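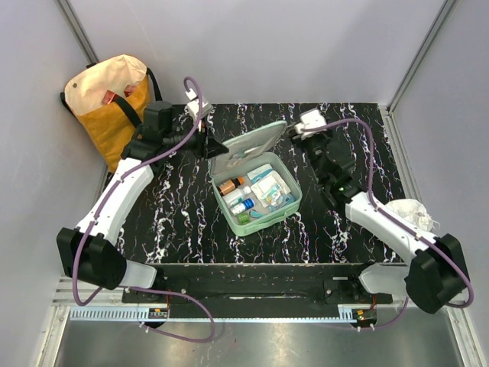

Athina Stamatopoulos 留言：规程贴在墙上没人看，能不能直接写进产品页，买之前就让人知道这套东西要怎么用、不能怎么用？我们这边每来一个新操作员都要从头讲一遍，讲的人不一样，讲出来的规矩也不一样，最后出事的时候谁都说自己按规程做的。

可以。意见收了，这一页就照这个写。配置和报价往下拉，在后半页，先讲规矩。

Unau 双臂台面工作站
Jisero 出品
分类：双臂操作 / 台面作业 / 整理装箱

页面更新：十月。旧版页面里关于"免围挡"的说法作废，以本页为准。

适用范围

台面上的轻小件取放、整理、装箱、开合盖。软包装、瓶、小盒、带提手的箱包类都做过。双臂对向布置，一左一右，各管一侧，中间是共用区。

不适用：
尖锐件、带刃口的。
装着液体而且没盖紧的容器。
热件。
活物。（有人问过，不行。）
超过单臂额定负载的东西，包括"两只手一起抬应该行吧"。双臂额定不能简单相加，协同搬运要单独做评估，找我们要表格。

先说人

上机前必须完成培训，培训完签字，签字的表放在工位旁边，随时能翻到。没签的人可以看，不可以碰示教，也不可以碰急停以外的任何按钮。急停谁都可以按，按错了不追究。这一条请写进你们自己的制度里，我们见过操作员不敢按急停的，怕停线挨骂，这种地方迟早要出事。

长发扎起来。工牌带子、围巾、宽袖子，摘掉或者塞好。手套看情况：换料可以戴，示教时不建议戴，手感不一样，而且容易被夹。戒指摘掉。

一个人操作，一个人负责。两个人同时在场时，先说好谁管使能。不要一个人在示教，另一个人伸手去摆料。说了很多遍了，还是每次回访都能看到。

工作区和围挡

三面墙板加角部金属型材，正面开口。正面是人摆料的地方，所以正面的规矩最多。

自动运行时，正面开口必须有光幕或者等效的防护，触发即停。没装光幕的配置只允许低速模式，由控制器锁死，不要去找参数改。改了会留记录，保修也没了。

墙板不要拆。觉得热、觉得看不清、觉得拍视频不好看，都不是拆墙板的理由。墙板颜色建议保持浅灰，反光低，视觉模块少受干扰。贴海报、贴便利贴、挂日历，都不要。

机械臂可达范围的最远点到墙板，净距不小于 20 毫米，指夹爪完全张开、线缆摆到最外侧的情况。验收时要用最不利姿态去量，摆个好看的姿势量出来的数字没用。说明一下，这个距离只防机器碰墙板，跟人的安全间距是两回事，人的间距看风险评估报告，每台随机附一份，现场条件变了要重做。

工作区以内只放当前任务的东西。包、外套、杯子、工具，自动运行前一律清出可达范围。可达范围在控制界面里能直接显示，打开图层看一眼就行，不要凭感觉。台面外侧如果非要放东西，放在软限位之外，并且带子、提手、绳头要收好，不能搭进来。带子这类东西最麻烦，视觉不一定认得出来，夹爪勾上就是一拽。

台面

标配台面黑色，带白色石纹。选石纹面的客户多，上镜也好看，不过要提醒：纹路会给视觉标定添一点事，首次标定请按石纹面的流程走，不要直接套纯色面的参数。纯黑哑光面可选，不加价。

台面清洁用微湿布，再用干布收一遍。不要直接往台面上喷，喷雾会落到关节上。清洁时断使能，断使能，断使能。

台面下方前侧有电气板和走线槽，敞开式布置，方便维护，也就意味着怕水、怕金属屑、怕手贱。湿布不要越过台面前沿。螺丝掉下去要停机断电以后再捡，不要用磁铁棒带电去够。

底座

每个底座 4 颗紧固螺栓，交叉上紧，扭矩值看底座铭牌。换位置以后必须重新上扭矩并画防松线。防松线用漆笔，别用白板笔，擦台面的时候一擦就没了。

底座移动过，哪怕只挪了一点点，双臂之间的相对标定就失效了。这时候单臂跑起来看着都正常，一进共用区就会撞。所以：动过底座，必重标。没有例外。

线缆

这一节请认真看，我们售后单子里线缆占大头。

外走线，紫色护套，沿连杆走，在肘部留一个大弯。这个弯是故意留的，不要嫌难看给扎紧。扎紧以后关节转到头，线就被扯着走，先坏的是接头，后坏的是视觉模块的支架。

要求：
肘部弯要留足，关节走到两端极限时线缆不绷直。
线缆不得落在台面上，不得进入夹爪张合区域。
下垂段不得低于金属面以下，不得碰到走线槽边缘。
扎带只扎在连杆直段，不扎在关节上。扎带头剪平，不要留尖，划过手的都懂。
左右臂的线各走各的，不得交叉，不得共用固定点。

每班开机前，手动慢速把每个关节转到两端，眼睛盯着线走一遍。不到一会儿的事。省掉这一步的，后来都在等配件。

护套颜色请勿自行更换。紫色在黑关节和白连杆上都看得清，远一点也能看出线往哪边走，磨了破了也显眼。有客户换成黑色护套，说更整洁，后来磨穿了没人发现。

关节和指示灯

绿灯亮：有电，状态正常。注意，绿灯不等于可以伸手。灯说的是机器的状态，能不能伸手看使能，看模式，看钥匙在谁那里。

红灯：故障，先看代码，记下来，再复位。不要见红就复位。连续复位同一个故障会被锁定，要管理员帐号才能解。

灯不亮也不代表没电。维护一律以断电挂牌为准，锁挂上，牌子写名字，谁挂的谁摘。

夹爪和指尖

标配黑色夹爪，指尖收窄，适合从边沿进。可选 Lozano 软指套，开盖、提手、薄袋这些活建议配上。

夹持力按物料设，不要一个数用到底。规矩是从小往上加，夹得住、提起来不滑，就停在那里，再留一点余量。不要从大往下减，减的过程里东西已经坏了。

软包装：夹边，不夹中间。
瓶：夹瓶身，不夹盖。需要夹盖的任务单独报备，盖子松了整瓶就掉。
盖板和箱盖：从侧边进，指尖贴边，慢。铰链行程走完之前不得加速。铰链到底以后继续推，力会全部压在铰链上，箱子坏的多半坏在这里。
提手：硬提手可以直接夹，软提手必须先做一次试提。

两臂都碰同一件东西的时候，必须指定主从。一个定位，一个跟随，跟随侧开柔顺。双主模式在 Anow 里默认关闭，要开得填申请。

指尖磨损看两处，尖端和内侧。磨出亮面就该换，别等掉料。

开合箱作业规范（收纳箱、便携箱、带盖盒）

做这类任务的客户越来越多，单独列一节。

箱子摆放：允许斜着放，视觉可以认角度，不要求对正。但是箱底必须完全落在台面上，不得压着别的东西，不得悬边。
开盖以前：确认搭扣、拉链已经由人解开。标配夹爪不做拉链，别试。
开盖过程：一侧上盖，另一侧在旁边候着，不得同时入箱。
盖子立住以后：退出，停一下，重新识别，再进箱。盖子有回弹的，必须有一侧一直扶着，这种情况箱内作业只准单臂。
箱内作业：从上往下取，从下往上放。叠在一起的扁平包装，先取最上面一件，不得从中间抽。透明包装识别率低，置信度不够就停下来叫人，不准猜。
盖内有夹层、袋子的：默认不取。盖内侧属于限制区域，要开放得单独示教。
合盖：先把臂退出箱体，再确认没有东西露在箱沿外面，最后合。合盖力上限单独设置，不得沿用开盖的值。
物料清单：任务开始前由人录入，任务结束由人核对。机器报的"完成"只说明动作做完了，东西对不对还要人看。急救用品、药品、检测耗材一类的物料，核对必须签字，批号和效期由人负责，本设备不做判定。

最后这一条有客户不高兴，说那买来干什么。没办法，就是这样，合同里也是这么写的。

视觉模块

每侧夹爪上方带一个白色视觉模块，支架固定。规矩不多：
不要拿它当把手。拖动示教时握连杆，不握模块。
镜片只用镜头布。
支架螺丝松了要重标，不是拧紧就完了。
拍到人的画面按你们当地的规定处理。录制默认关闭，打开以后工作区正面要有明显的告示。数据存在本机，不外传，需要外传的自己走审批。

模式和速度

手动低速：示教、换料、查线、清洁后复查都用这个。
手动全速：仅限培训合格的调试人员，双手持使能，围挡内不得有人。
自动：围挡闭合或光幕有效，钥匙拔出，由负责人保管。

切换模式必须停机。运行中切换无效，也不要反复拧钥匙，拧坏过。

新程序第一次跑，一律空跑一遍，再带料低速跑一遍，再上自动。改了一个点也算新程序。只改了夹持力也算。

急停两处，正面左右各一，伸手就能够到，前面不准堆东西。每班开工前试一次，试完记录。急停恢复以后不得自动续跑，必须人工确认台面状态再从安全点启动。东西半截掉在箱沿上的时候续跑，后果自己想。

开机顺序

清台面。
看围挡、看墙板、看螺栓防松线。
走一遍线缆。
上电，等自检，不要催。
试急停。
核对程序名和版本。程序名不要叫"新建""最终""最终二"，我们远程支持的时候真的会认错。
低速空跑。
放料，开工。

关机反过来，先回收拢位再断电。不要在半空断电，刹车抱得住，但是下一班上来看见两只臂伸着，不知道里面什么情况。

点检和记录

每班：线缆、指尖、急停、光幕、台面清洁。
每周：紧固件、支架、接头、走线槽里的杂物。
每月：标定复核，关节异响，备份程序。
每 12 个月：返厂或上门做全检，换关节密封，出报告。过期未检的机器，我们不再提供远程解锁。

记录纸质电子都行，要求就一个，当场写。下班前统一补的记录看得出来，笔迹一样，时间一样，连"正常"两个字都写得一样斜。

碰撞必须记录，轻的也记。擦一下、蹭一下、停一下都算。很多大问题前面都有一串没记的小碰撞，等我们过去拉日志才看到。日志机器里有，但日志不知道当时谁在旁边、在干什么，这些得人写。

Anow 控制软件里的限制项

以下出厂就开，不能关：
共用区互斥，同一时间只有一侧可以进入，主从任务除外。
关节限位。
低速模式速度上限。
操作日志。

以下可以调，调之前做评估，调之后留签字：
碰撞灵敏度。调低了更容易误报停机，调高了……算了，写反了的客户太多，界面里有说明，以界面为准。
软限位边界。
夹持力上限，分物料。
置信度阀值。

权限分操作、调试、管理三级。不要共用账号。不要把管理密码贴在屏幕下面，我们每次上门都先看屏幕下面。

配置清单

双臂本体，含底座
控制器一台
夹爪，左右各一，视觉模块及支架同
台面，石纹或纯黑
围板三面及角部型材
前部横梁、走线槽、电气板
Anow 软件授权，随机
急停、钥匙开关、挂牌锁
风险评估报告模板，点检表，培训签字表

选配

光幕组件（自动运行必选，写在选配里是因为有的客户自己有）
Lozano 软指套
备用线缆套装，建议直接带一套
输入输出扩展，16 路
移动底架，带锁脚轮。注意：移动以后按"动过底座"处理，全部重标

安装条件

地面平，不晃。旁边有冲床的请提前说。
独立回路，接地可靠，接地电阻现场测，测完写在验收单上。
室内，无凝露，避免阳光直射台面。靠窗的位置下午会有反光，视觉会闹脾气，拉个帘子。
正面留出人站和退的空间，后退路线上不要放椅子。

验收

我们的人到场，你们的安全负责人也必须到场。缺一个不验。
验收项目：急停、光幕、限速、互斥、限位、线缆全行程、底座扭矩、标定精度、一个你们自己的真实任务。真实任务请提前备料，拿空盒子代替的不算，重量和手感都不一样。
验收不过的，我们改，改完再来，差旅我们出。
验收过了以后现场又动过的，比如加了架子、换了工位、正面多了条传送带，请重新做评估。这种事电话里说一声也行，我们帮着看要不要去。

保修

不在保修内：
私拆围板后发生的碰撞。
私改限速。
线缆扎死造成的扯断。
进水。
用非原装指套导致的掉料损坏（料的损失，本来也不赔，先说清楚）。

在保修内：关节、控制器、视觉模块、电气板的正常故障。坏了先拍照，带上日志和当班记录一起发过来，光说"不动了"我们也没办法。

培训和资料

培训随机，在你们现场做，操作和调试分开上。换人了可以再约。规程打印版一份，塑封，请挂在操作位抬头能看到的地方，不要挂在机器背后。

电子版在资料下载里，文件可以改，欢迎按自己现场加条目，删条目的话请先跟我们说一声，删之前想想那条是为什么写上去的。

Athina 后来又补了一条，问规程和现场冲突的时候听谁的。按严的来，先停机，再问。两边都觉得自己对的情况下，机器停着总是没错的。已经加到打印版第一页。

询价

请写明：物料种类、最大单件重量、箱体类型、是否需要自动运行、正面有没有人常驻、现场照片。没有照片的先给参考价，不出正式报价。
交期看配置，选移动底架的慢一些。
样件可以寄过来试做，试做视频会发给你们，样件默认寄回，易碎的请自己包好。

相关页面：底座扭矩表 / 线缆更换步骤 / Lozano 软指套尺寸 / Anow 更新说明 / 点检表下载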